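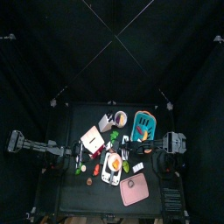
Costel Babić would like to see the same numbers from a kitchen that hasn't been tidied first, and he told the Randstead group as much when it shared its results in April. A crowded table is a fair start, he added, but most training methods look good on the table they grew up on.

Randstead has now published the full results of Lavedwood, a training method for two-armed robots that work among many small objects. The method changes the order in which a robot learns from recorded demonstrations. Short recordings in which both arms work close together come first, and longer ones in which the arms take turns come later.

The group trained its system on 724 demonstrations using toy food and kitchen items, such as a banana, a carrot, a plate and a basket. It then ran 36 test layouts that did not appear in the training recordings. The robot finished the assigned task in 32 of them. Two of the failures were collisions between the grippers. In the other two, the robot picked the wrong item.

"The arms get in each other's way most when the middle of the table is full," said Emil Oberholzer, who led the work. "We wanted the system to see that early in training and see it often."

The same recordings in random order gave weaker results, mainly on tasks where one arm has to wait for the other. Tasks that needed only one arm showed no clear difference.

All tests were run on a black table inside a dark, fabric-lined enclosure. Randstead has not tested the method under household lighting or on a real counter. A second round at the Pella site will use the same arms with different tables and will include the untidied layouts Babić asked for.

The report, the list of test layouts and the training code are available from the Randstead press office on request. The recordings will follow once labeling is finished.

Contact: Randstead Press Office | © Randstead. All rights reserved. | Back to top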